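The Follow Button
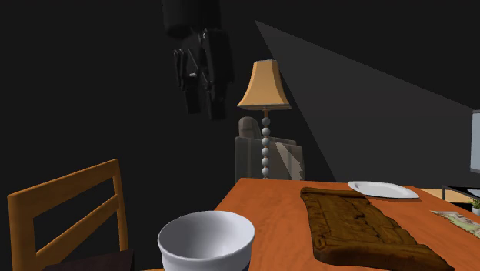
The lamp with the beaded stem.

So I finally put the buttons on. You know the ones, the little row of squares at the bottom of every post, one for each place where people go to argue. I held out for years. My site was called Lemma and it was about bus timetables, mostly old ones, mostly from Badville and the towns up the valley, and I figured anyone who wanted to read about the withdrawal of the late service to Wuvberg would find me without help.

They did, too. All 70 of them.

But my sister kept on at me. She sells candles and has more followers than our whole county has people, and every time she came over she'd pick up my laptop, scroll to the bottom of the page and sigh. "Where do I click?" she'd say. "Where do I click if I like it?" And I'd tell her she didn't like it, she had never read one all the way through, and she'd say that wasn't the point (it sort of was, though!).

Anyway, it was raining and I'd run out of timetables to scan, so I signed up with a thing called Clornido. You paste one line into your footer and it does the rest. It took me most of an evening, on account of I pasted it into the header first and the whole front page went purple. Then I got it right and there they were, a neat little row with a counter next to them. The counter said 2.

I hadn't told a soul yet. I refreshed. Still 2.

Fine, I thought, my sister, and somebody else. I called her and she said no, she was in the bath, what buttons? So I made some toast and wrote a post called "Now You Can Share Us!" with way too many exclamation marks, and I went to bed feeling like a person with a future.

In the morning the counter said 1642.

I want you to understand what that number does to a man who writes about buses. I sat there in my socks and laughed out loud. I read my own post over again to see what was so good about it. I even fixed a comma, thinking, well, there are a lot of eyes on this comma now. Then I went looking for the comments, and there was just one, from the fellow who always writes in about the Wuvberg depot. He said the buttons covered up the last line of the page on his screen and could I please move them.

I moved them. By lunch we were at some 2600 and I had started composing a speech. It wasn't for anything in particular. I just thought somebody might ask me to say a few words, at a library maybe, and I walked up and down the kitchen saying "when I first began collecting" in a deeper voice than my own.

Then my sister came over. She picked up the laptop, scrolled to the bottom, and for once she didn't sigh. She got very quiet, and she clicked on the number, which I had not thought to do. It opened up a page on Clornido with a big cheerful heading, and under the heading was a picture of a cat in a colander.

"You pasted in the demo line," she said. "That's their counter. Those are the cat's."

I looked at the cat. It was a pretty good cat. I asked her how you got your own counter and she showed me, there was a box with my name on it and everything, and I'd scrolled right past it. She pasted the new line in for me. The page blinked and the row of squares came back, and next to them was a great big zero.

I guess I made some kind of face, because she pulled out her phone and started poking at it. I told her she didn't have to do that. She said hush, she was reading. And she did read, all of it, the whole long business about the late service, with the footnotes. It took her the better part of half an hour, and she asked me why they couldn't have just turned the bus around at the quarry, and I said that's exactly what the drivers wanted to know!

Then she clicked. The counter went to 1.

The depot fellow made it 2 that night. He said the buttons were still a little low.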